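Is being the best at your job even worth chasing?

sinachrunner
Posted 7:40 am

Got passed over again. Senior slot at the Kandudthorpe office went to somebody with half my years. Boss says I'm "solid." Solid!! I read all the books, did the Prevodska course ($1105 out of my own pocket), up at 5 every day since November. What am I missing. Do I go harder or just quit caring

dullpencil
Posted 7:58 am

Go harder. People who say it doesn't matter are people who lost. Sorry but thats how it is. 18 years in sales here, top of the board for most of them.

oatmeal_kid
Posted 8:15 am

Top of the board and posting on here at 8 in the morning lol

Disagree with pencil. My dad was the best machinist in his shop till he was 65 and I barely knew the man. Pick what you want to be good at. Might not be work. I put my evenings into cooking now, nobody ranks me on it 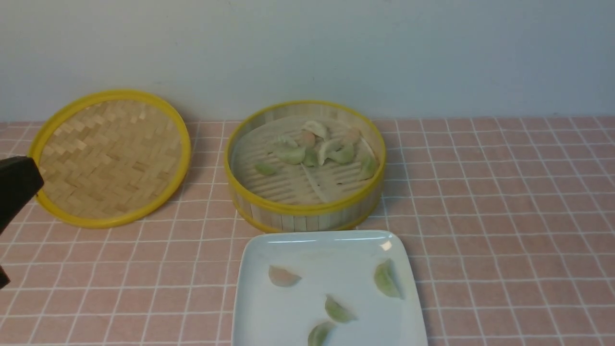
bamboo steamer, pink tile, my happy place

Anyway OP did you ask the boss what "solid" means? Like in plain words. Could be they think you don't want to manage people.

sinachrunner
Posted 8:31 am

No didn't ask. Kind of walked out of the room tbh

dullpencil
Posted 8:34 am

Well there you go. Ask. And cooking is fine but it doesnt pay the mortgage

mossyledger
Posted 9:02 am

Did the Kariuki workbook before you spend money on another course? Cheap, mostly questions about how you come across to coworkers. Chapter 2 stung. Found out I interupt everybody.

Also half your years doesn't mean half as good. I've trained new hires who were better than me inside of a month. Hurts, move on.

oatmeal_kid
Posted 9:10 am

^ this. except the workbook, quit at page 50, same question over and over

mossyledger
Posted 9:13 am

It repeats on purpose

sinachrunner
Posted 12:26 pm

OK emailed him. Meeting at 3. Not buying any more courses for now. Pencil what do I even say first

dullpencil
Posted 12:41 pm

"What would you need to see from me." Then shut up and write it down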